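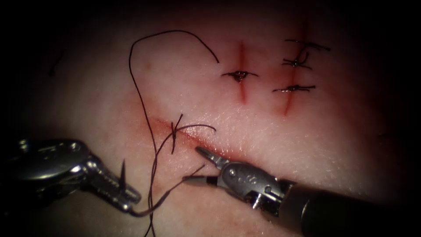
**Figure 1.** Suturing pad with three incisions and two robotic instruments at the lowest one.

## 4. Agreement between laboratories in the comparison round

### 4.1 Participants and test items

An interlaboratory comparison is one of the simpler ways for a testing laboratory to find out how its results stand next to those of others. Each participant receives the same kind of item, tests it by its usual procedure, and sends the result to a coordinator. The coordinator works out an assigned value and tells each participant how far its own result lies from it. Schemes of this kind are common in water and food testing. They are less common for the mechanical testing of soft materials, where test items are hard to make alike and do not keep well.

The round reported in this section had 10 participants. Six were commercial testing laboratories, and the other four were in-house laboratories belonging to manufacturers. All of them tested soft silicone sheet as part of their normal work. The Mumwood laboratory acted as coordinator and did not take part in the testing itself.

Test items were cut from a single batch of sheet made at Cestmont. Each participant received a sealed pack of strips, a blank result form, and a page of instructions. Participants were asked to measure tear strength and thickness. They were told to use the method they would use for a paying client and not to give the work to their most experienced operator unless that person would have done it anyway. We have no means of checking whether this request was followed.

### 4.2 Homogeneity and stability

Before the packs were sent out, the coordinator drew strips from the start, middle, and end of the batch and tested them in random order. The variation between strips was small next to the variation expected between laboratories, and the batch was accepted. One roll showed visible bubbles along its edge and was set aside. It was not used for any pack.

Stability was checked by keeping a set of strips at room temperature and testing them when the last participant had reported. No drift was found in tear strength. Thickness values were slightly higher at the second test – the change was within the resolution of the gauge, and no correction was made.

### 4.3 Assigned values and scoring

The assigned value for each property was a robust mean of the participants' results. A value from a reference laboratory would have been better, but none was available for this material. A consensus value has a known weakness. If most of the participants share the same bias, the assigned value carries that bias too, and a laboratory that is right may be scored as wrong. We return to this point in Section 5.

Scores were calculated in the usual way, as the difference between the laboratory's result and the assigned value divided by the standard deviation for proficiency assessment. That standard deviation was fixed before the round opened, using precision data from earlier work at Clillircombe. A score with an absolute value of 2 or less was treated as satisfactory. Larger scores were followed up by letter.

### 4.4 Results

All participants returned a result for thickness, and all of the thickness scores were satisfactory. This was expected. The gauges in use were similar, and every participant held a current calibration certificate for its gauge.

Tear strength was less uniform. Two laboratories had scores outside the satisfactory range, one high and one low. The laboratory with the high result had cut its test pieces with a newly sharpened die, and its operator had noted this in the comments box on the form. The laboratory with the low result found, on checking its records, that the grips had been replaced before the test and that the alignment check had been skipped. It repeated the work on spare strips after aligning the grips. The repeat result was close to the assigned value, but under the rules of the round the first result stood.

The statements of measurement uncertainty varied more than the results did. Several participants gave an uncertainty that covered only the calibration of the load cell. Others included repeatability, die wear, and temperature, and their stated uncertainties were larger as a result. A reader who compared the certificates side by side would have taken the first group for the better laboratories, and the scores give no support for that reading.

### 4.5 Follow-up

Both laboratories with unsatisfactory scores sent in a corrective action report. The reports were read by two of the authors separately, using the form developed by Aguirre, and their judgments were then compared. They agreed that the second laboratory had found the cause and dealt with it. They did not agree on the first. A sharper die should lower the scatter between test pieces, but it is not clear that it would raise the mean by the amount seen, and the report offered no data on this question. The laboratory has been asked to test matched strips with a worn die and a sharp one, and the work is planned for August.

### Acknowledgments

We thank Kerttu Hämäläinen for preparing and packing the strips and Thérèse Li for checking the calculations.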